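클롤라딕(Clolladik) 작업 공간 정비 사업 중간 진행 보고

수신: 리어데일(Lirdale) 지원 담당
보고 기간: 3월~5월

1. 보고 개요

본 보고서는 클롤라딕 작업장의 작업면 정비와 소형 물품 정리 작업에 관한 두 번째 중간 보고이다. 첫 보고 이후 변경된 사항, 현재까지 완료된 작업, 예산 집행 상황, 남은 일정 순으로 기술한다. 첫 보고에서 지적받은 세 가지 사항(보관 기준 불명확, 청소 기록 누락, 물품 목록의 중복 표기)에 대한 조치 결과도 함께 적는다.

2. 사업 범위의 변경

당초 계획은 보관실과 작업장을 동시에 정비하는 것이었다. 3월 점검에서 보관실 선반 교체가 먼저 필요하다는 결론이 나와 보관실 일정을 앞으로 당기고 작업장 일정을 4주 늦추었다. 전체 종료 시점에는 변동이 없다. 변경 내용은 4월에 서면으로 통지하였고 리어데일 측의 승인을 받았다.

선반은 오 켈리(Ó Ceallaigh)에서 납품받았다. 1차 납품분 중 받침대 규격이 주문서와 다른 것이 있어 교환하였으며, 교환에 따른 추가 비용은 발생하지 않았다. 교환분이 들어오기까지 열흘이 걸렸고 그동안 보관실 안쪽 벽면 작업은 중단하였다.

3. 물품 목록 정리

보관 물품에 대한 전수 확인을 마쳤다. 기존 목록에는 800개 항목이 올라 있었으나 같은 물품이 이름만 달리해 두 번 적힌 경우가 많았다. 중복을 지우고 명칭을 통일하였으며, 더 이상 쓰지 않는 물품 50개를 폐기 대상으로 분류하였다. 폐기 대상은 6월 중 한 번 더 확인한 뒤 처리한다.

새 목록은 피롤라(Pirola) 양식에 맞추어 작성하였다. 피롤라 양식은 물품명, 보관 위치, 수량, 최종 확인 월의 네 칸으로 되어 있다. 담당자가 바뀌어도 같은 방식으로 기입할 수 있도록 기입 요령 한 쪽을 목록 앞에 붙였다. 보관 위치는 선반 번호와 칸 번호를 이어 적는다. 선반 번호표는 전부 부착하였고 칸 번호표는 안쪽 벽면 선반만 남아 있다.

4. 작업장 작업면

작업장에서는 작업면을 평소에 비워 두고, 그날 다룰 물품만 가운데에 모아 놓는 방식을 4월부터 적용하고 있다. 이전에는 물품을 가장자리까지 늘어놓고 작업했기 때문에 마감 후 치우는 데 시간이 걸렸고, 작은 물품이 뒤쪽 구석에 남는 일이 있었다. 작업이 끝나면 물품을 보관 위치로 돌려놓고 작업면을 닦은 다음 기록지에 시각을 적는다.

작업면과 벽은 모두 흰색이다. 벽과 맞닿는 뒤쪽 가장자리에는 회색 금속 레일이 지나가며, 레일을 따라 먼지가 모이기 쉬워 주간 청소 항목에 따로 넣었다. 앞쪽 패널은 표면에 광택이 있고 어두운 점 모양의 자국이 보인다. 이 자국은 일반 청소 점검과 구분하여 기록하기로 하였다.

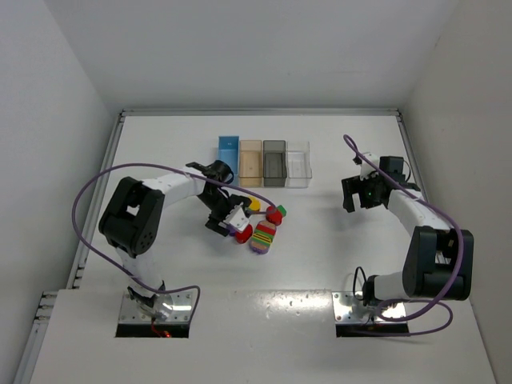
5. 청소 및 점검 기록

첫 보고에서 기록 누락이 지적된 뒤 기록지를 한 장으로 줄였다. 일일 항목은 작업면 닦기, 물품 반납 확인, 바닥 확인이고 주간 항목은 레일 주변, 벽면 아래쪽, 앞쪽 패널이다. 기록지는 매월 말에 묶어 보관한다.

4월에는 일일 기록 두 건이 빠졌다. 두 건 모두 오후 6시 이후에 작업을 마친 날이었다. 5월부터는 다음 날 첫 작업 전에 전날 기록을 확인하도록 순서를 바꾸었고, 5월 기록에는 누락이 없다.

앞쪽 패널에는 물에 적신 천과 마른 천을 차례로 사용한다. 연마 성분이 있는 세제는 광택면을 상하게 할 수 있어 구매 목록에서 뺐다. 대체 세제는 아직 정하지 않았다. 오 켈리에 견본을 요청한 상태이며 6월 초에 받을 예정이다.

6. 예산 집행

선반과 번호표 구입비는 계획 범위 안에서 집행하였다. 청소 용품비는 배정액의 30퍼센트를 사용하였다. 인쇄비는 기록지를 줄이면서 예상보다 적게 들었으며, 남은 금액을 칸 번호표 추가 제작에 돌려 쓰고자 한다. 항목 간 전용에 해당하므로 본 보고서에 대한 회신에서 승인 여부를 알려 주기 바란다.

운반비는 아직 집행하지 않았다. 폐기 물품 처리 시 한꺼번에 사용할 계획이다.

7. 미해결 사항

보관실 안쪽 벽면의 칸 번호표 부착이 끝나지 않았다. 교환분 선반의 칸 높이가 조정되면서 번호표 위치를 다시 정해야 했다. 작은 물품용 용기의 크기도 확정하지 못했다. 현재 쓰는 용기는 두 종류인데, 큰 쪽은 선반 한 칸에 하나밖에 들어가지 않아 공간이 많이 남는다. 작은 쪽으로 통일하면 일부 물품을 나누어 담아야 하고 목록의 보관 위치도 고쳐야 한다.

8. 다음 기간 계획

6월: 폐기 대상 재확인 및 처리, 세제 견본 시험, 칸 번호표 부착 완료
7월: 용기 크기 확정, 목록의 보관 위치 수정
8월: 새 목록과 실물의 100퍼센트 대조, 최종 보고서 초안 제출

용기 추가 구입이 필요한 경우에는 견적을 받아 7월 안에 별도로 협의를 요청하겠다. 첨부 서류는 정리된 물품 목록, 4월과 5월 기록지 사본, 선반 교환 확인서이다.

클롤라딕 작업장 운영 담당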